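Odd pub names, and is the Soreo Arms one of them?

Asked Thursday by trurnar_local

Moved to Trurnar in January and my new local is called the Soreo Arms. No sign, just a coat hook over the door (a coat hook!). I've asked at the bar 3 times and got 3 different stories. Does anyone know where the name comes from? I keep all my pub bits in an old tin and I'd love to add the real answer. 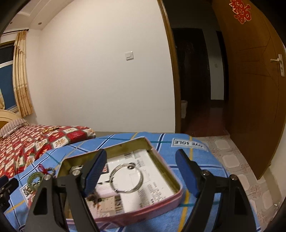
The tin, with a card and a metal ring in it.

2 answers

Answer 1 (83 votes)
Oh I love this one! My nan drank there when it was Mertens Hotel. The new owners wanted something that sounded old, so they pinched Soreo off the street behind and stuck Arms on the end. The hook was for the old sign, which blew down and went through a ute windscreen. Try the Etum library, they've got the licence books.

Answer 2 (8 votes)
pretty sure its a bloke's surname. good parma but

100 views · 3 shares

Related questions
Worst café name in Etum?
Who paints pub signs these days?
Is Mertens Lane haunted or just smelly?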